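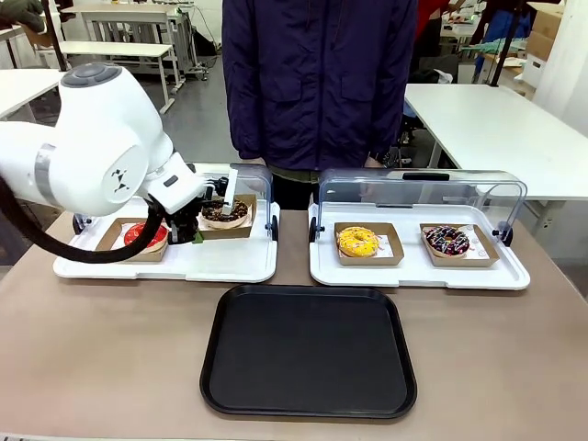
Figure 4.1. A robot arm reaches toward the left tray of the donut setup. The black serving tray in front is empty.

Chapter 4
Gathering Examples

In Chapter 3 we supposed that the examples were already given. We had a folder, we opened it, and the learning system took what it needed. In real work the folder is empty on the first morning, and somebody has to fill it. This chapter explains how that filling is done, and how much the later results depend on it.

We will stay with one task through the whole chapter. Donuts lie in small cardboard trays, and these stand on two white serving trays with clear hoods. The robot must take the donut which is asked for and bring it to the black serving tray. A child can do this without thinking. For a gripper it is a difficult task, as the donut is soft, the glaze sticks, and the hood leaves little space for the hand to come from behind.

4.1 What we call an example

In this book, one example is one full try of the task, from the first movement of the arm until it is back at rest. It contains the camera pictures, the positions of all joints, the opening of the gripper, and one written sentence which says what was asked, such as "put the yellow donut on the black tray." If any of these four parts is missing, the example is not used for training. We keep it in a separate place, because it can still help us to find faults in the recording.

The donut collection used in this chapter was made in the Povska teaching laboratory in May. It has 3,348 tries. Of these, 1,777 were kept for training and 555 were put aside for testing. The others were refused, for causes that we study in Section 4.4. The student will notice that many tries were lost. This is usual in a first collection, and a plan which leaves no time for it is a weak plan.

The recording was done on one Asus computer with a program named Pinto. The program Zollis was used afterward for cutting and labeling. The reader does not need these same programs. Any tool is good enough if it gives the same clock time to the pictures and to the joints.

4.2 Change what will change later

A learning system learns also the things we did not want to teach. If the yellow donut always lies on the right tray, the system may learn "go right" and never look at the color. For this reason the donuts must change places between tries, and the hoods must be sometimes open and sometimes closed. The background should change too. People walk and stand near the table in daily use, so they should be allowed to do it during the recording.

On the other side, some things must stay fixed. The main camera is not moved during a session. If it was touched, even a little, the operator writes a note and starts a new session number.

Before you continue, take a sheet of paper and write down for your own task what will change and what will stay fixed. You will need both lists in Section 4.3, where we make the recording plan.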